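Charcoal (color)

Charcoal is a very dark gray, named after burned wood, and it sits right next door to black. I've kept this page on the Pinness color wiki for a while now, and it's the one I get the most mail about, mostly from people who have bought the wrong can of paint. So I've made it longer than the others (sorry!).

Name

The name comes from the stuff itself, the black sticks you draw with or the lumps you cook over. Real charcoal is darker than the color we call charcoal, and I think the color is closer to what you get when you rub a stick of it across paper and smudge it with your thumb. People also say graphite, slate, soot or off-black. Slate usually leans blue and graphite usually has a bit of shine to it, but shops mix them all up and I've stopped arguing.

Warm and cool

A charcoal can lean brown, green, blue or purple, and you often won't notice until it's on a whole wall. Put it beside a plain black and the lean shows up right away. My own hallway is painted in Fimudard 114, which looked like a perfectly neutral gray on the card and is purple by dinnertime. I painted two coats before I admitted it.

In clothing

Charcoal wool has been a standard suit color for generations. A lot of it is woven from light and dark fibers mixed together, so up close you see flecks, and from across the room your eye blends them. That's why a charcoal jacket and charcoal cotton pants can clash even when the labels agree - the pants are dyed one flat shade and the jacket isn't. Dark dyes fade, too. Wash them cold and inside out, and dry them away from the sun.

In paint and ink

You can mix a decent charcoal from black and white, but it tends to come out chalky. Eliseo Maldonado, who taught the evening class I took in Hinojosa, had us mix it from dark blue and burnt umber with a touch of white, and I still do it his way. He made us paint 7 strips, each a step paler than the last, and my first 5 all came out the same. In printing, a gray made from black ink alone can look thin over a big area, so printers often add some of the other inks underneath.

Finish

Gloss matters as much as the pigment, in my opinion. A glossy charcoal picks up reflections from the whole room, and a matte one spreads the light out, so it holds its color better as you walk past. I tested this in July with sample pots of Skemum in flat and satin, same shade, and my sister was sure they were different colors.

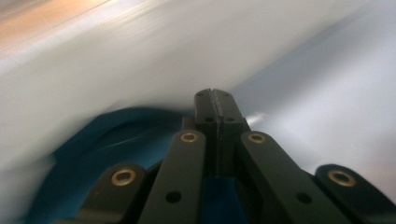
Judging a charcoal comes down to light, and I always check the edges before I decide what I'm looking at. A big flat area can pass for black all day long, especially indoors. The matte plastic of those two squared-off tips is a dark gray that's nearly black, but along their upper edges, where the light catches, there are faint paler highlights, and I'd go by those before the darker parts. It works on paint as well: brush some onto a bit of scrap trim, turn it toward a window and look at the corner. If you still can't tell, hold something you know is black right up against it, and try again in the evening with the lamps on.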